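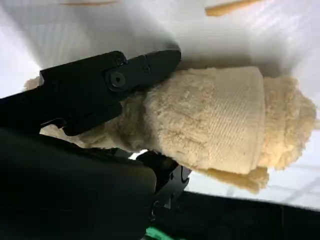 Fuzzy things should never be stored with anything that sheds, the owner of the Cendo tidying service insists, and she charges 300 dollars to say so in person. I asked what a plush piece with a ribbed band needs that a drawer can't give it. "Air," she said. I have drawers – mine have air.

She was firmer on cloths. "Fold it or you'll buy another." Her own clients own 11 apiece, she claims, and I saw no proof.

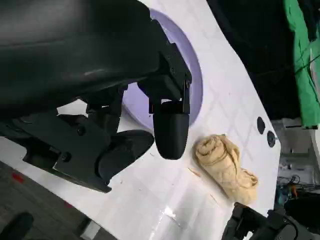 Tan cloth, still crumpled, beside a lavender disc on the white tabletop.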